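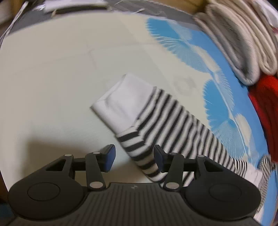 How do you fold a striped top so it still looks decent when you take it out of the drawer?

Lay it flat on the bed, smooth the body first, bring the sleeves in with the cuffs pointing down toward the hem, then fold in half and half again. The stripes are your ruler. If they run parallel to the fold, you're done.

That was the short version I got when I asked at home. I want the long version, so I'm starting a thread. I have a black and white striped thing with white cuffs and white panels, and it has stripes of different widths going every which way. There's no way to line them all up. I line up the fat ones and the skinny ones go wavy. I do my folding on the bed (blue and white sheet, big fan print, very busy) and after ten minutes of stripes on top of fans my eyes are swimming.

I've tried it 3 ways now. Flat fold, roll, and that thing where you make a little packet that stands up by itself. Mine doesn't stand up. It leans over like it's tired.

So what do you all do with the awkward ones? Knits especially.

-- plendden_laundry

Re: striped top folding

Roll it. Always roll it. I have rolled everything since college and I'm never going back. Stripes don't matter in a roll, you only see a little bit of them anyway. Cuffs go inside so they stay clean.

-- mop_and_glory

Re: striped top folding

Please don't roll knits if they're going to sit there until October. I did that with a ribbed sweater and it came out with a curl at the bottom that took two washes to get rid of. Fold it, put it in flat, heavy stuff underneath.

Also plendden, are you putting the body down first or the sleeves? I can't tell from what you wrote.

-- Jallitz66

Re: striped top folding

Body first, face down. Then it all goes wrong at the neck end, where there's more cloth than anywhere else and it wants to bunch. I pull that smooth and the panel underneath wrinkles. I pull the panel and the neck end bunches again. Round and round we go!

And yes, I know I should finish one thing before dragging out the next. The red knit is on the bed too and it's next in line, so any advice that covers thick ribbed stuff is welcome as well. 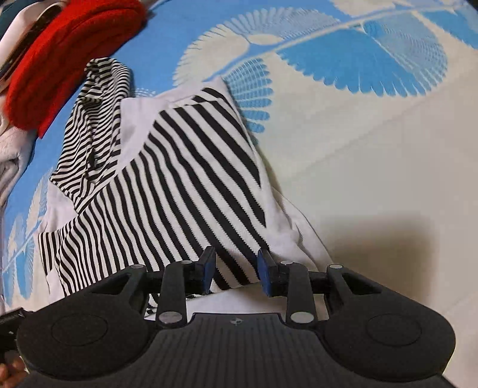 Branislav Gajdoš: Stop fighting the top end. Fold that part down onto the back before you touch anything else, press it with your forearm, and then treat what's left as a plain rectangle. You're trying to flatten something that was never cut flat. I'd also do the red one separately and only fold it in thirds, because thick ribs don't like a sharp crease.

Re: striped top folding

Forearm! I use a hardcover book, but same idea.

I disagree about thirds though. Thirds in my drawers means the thing is too tall and catches every time I open it. Quarters, and live with the crease. It falls out in an hour of wearing anyway.

-- durkcombe_dora

Re: striped top folding

It does not fall out in an hour, Dora. Maybe on thin jersey. On anything thick you'll be walking around with a line across your stomach until dinner.

-- Jallitz66

Re: striped top folding

Then hang it.

-- durkcombe_dora

Re: striped top folding

You can't hang heavy knits!! They grow. I had one that ended up as a dress.

-- Jallitz66

Re: striped top folding

OK, you two. I went back and tried Branislav's way, top part down first and then the rectangle. Much better on the neck end. What I hadn't thought about was the white panels, which still want to slide out to the side while I'm busy with the striped part.

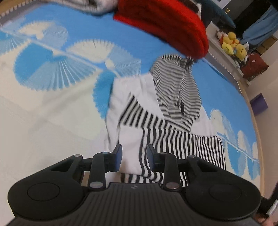

So I've started folding the white in over itself before anything else, then the top part, then the sleeves, and it holds together long enough for me to get a hand under it. The stripes still don't match. I've decided I can live with that, they don't match when I'm wearing it either.

Took me 5 goes to get one I'd put in the drawer. The leaning packet is officially retired.

-- plendden_laundry

Re: striped top folding

Five is fine. My first fitted sheet took me an entire evening and I cried a little.

I'd still roll it.

-- mop_and_glory

Re: striped top folding

Does anybody use drawer dividers for these? I cut mine out of shoe boxes and they've held up for almost 6 years, but my sister says they look terrible. She's right, but they work.

-- Pirvu_p

Re: striped top folding

Shoe boxes here too. Cut them a little lower than the drawer or the lid edge scrapes. And put the knits at the back, you reach for them less.

-- Jallitz66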